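The Workbench Test

Ask people who build household robots when the machines will be ready and they tend to talk about years. Tariq Pirzada would sooner talk about screws. He runs the bench program at Emuvent, a small company that wants to sell two-armed machines to repair shops, and for most of his working day he watches robots try to put small parts where they belong.

The arms are cheap by the standards of the trade. Most of the fingers come off a printer down the hall, and when one cracks a new one is ready by the afternoon. The motors are good enough. What the robots lack is the sense of touch a person uses without thinking, the small slip that tells you a screw has crossed its thread.

In August the company ran a trial of 770 attempts at a single job: pick up a driver, bring it to a part, seat it in the screw. The robots finished 48 percent of them without help. Pirzada calls that a fair result and says a shop owner would send a worker home for it.

Folding towels went better. So did sorting loose hardware into bins, as long as the bins stayed put. Move one a hand's width and the success rate dropped, and the team spent much of the summer on that problem alone.

Oisín Egan, who owns a three-person appliance repair shop called Tromura, has been to see the arms twice. He would like a machine that clears up at night. His benches fill with glue, pliers and half-open cases of parts, and putting it all back takes one of his people the last part of every shift. He says he would pay for that before he paid for any repair work.

Clearing up is harder than it sounds. A robot has to decide what is a tool, what is a part and what is trash, and then it has to pick up things that lie close together without knocking over the rest. 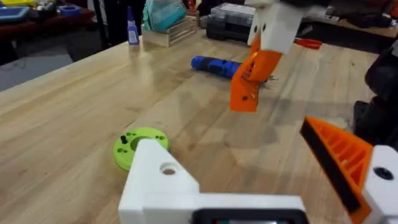
Can a shop buy a robot today that will tidy a bench on its own?

Small shops will have to wait. The machines Emuvent is testing still need a person nearby to step in when a grasp fails, and paying for that person wipes out the saving.

Pirzada's next trial will be 500 attempts at tidying, with the objects moved between runs. Egan has offered to send over a box of his own clutter for it.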